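Moving the blog off Vindska

9 August 2022

The old host stopped accepting uploads larger than a few megabytes in April, so I finally moved everything. These are my notes on the migration, mostly so that I can find them again when I have to do it a second time.

The starting point was a Vindska account opened when the site was a single page of bicycle gearing tables. Over the years it grew to 109 posts and 2783 comments, most of the latter on one post about bottom bracket threading. Vindska offers an export button. It produces one XML file with the posts, the comments and the categories, but it leaves out drafts, redirects and anything stored in the media folder. The media folder has to be fetched separately over SFTP, and the SFTP password is a different one from the account password. I lost an evening to that.

For the new site I looked at Pukudico and Skusent. Pukudico has the better editor and a very clean default theme. It also rewrites every permalink to include a numeric ID, with no setting to turn this off. That ruled it out. I have links from forum threads that were closed years ago and will never be edited again, and I want them to keep working. Skusent is plainer and costs slightly more, but it accepts a flat redirect file and serves it before anything else.

The import itself took 10 minutes. The cleanup took most of two weeks.

The first problem was character encoding. Part of the archive was written in Latin-1 and part in UTF-8, and the Vindska export labels all of it UTF-8. Degree signs, fractions and the multiplication sign in tire sizes came through as pairs of junk characters. I wrote a short script that tries to decode each post strictly as UTF-8 and falls back to Latin-1 when that fails. It fixed the clean cases. Posts that had been edited under both encodings had to be done by hand.

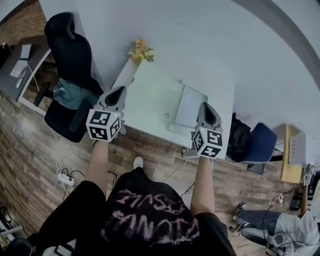 The second problem was tables. Vindska stored mine as preformatted text padded with spaces, and the Skusent importer collapses runs of spaces. Gear inch charts turned into a paragraph of numbers. I ended up converting them to CSV outside the site and pasting them back through the table block. The column order is now cog, chainring, development, where some of the early ones had chainring first. If you copied a chart from here into a spreadsheet in the past, check the headers before pasting a new one over it.

Redirects were the third. Bevan Henare suggested pulling the server logs and only redirecting paths that had been requested in the past year. This was good advice. It cut the list to 82 entries, and I could read through the whole thing and test each one. Two pointed at each other. One pointed at a trailing slash version of itself, which Skusent treats as a loop and answers with an error page.

Comments came across with their dates intact but with the threading lost, so replies now sit in plain date order. I have not found a fix for this. The parent IDs are in the export file, and the importer ignores them. Support confirmed it is a known limitation.

Search is handled by Gautam, installed as a plugin. It indexes titles and body text but skips the contents of table blocks, so searching for a tooth count returns nothing useful. Use the index page for the charts.

Still to do: the RSS feed shows the import date on a handful of posts, and the footer still links to the old contact form. The Vindska account stays open until the next billing date in case something else is missing.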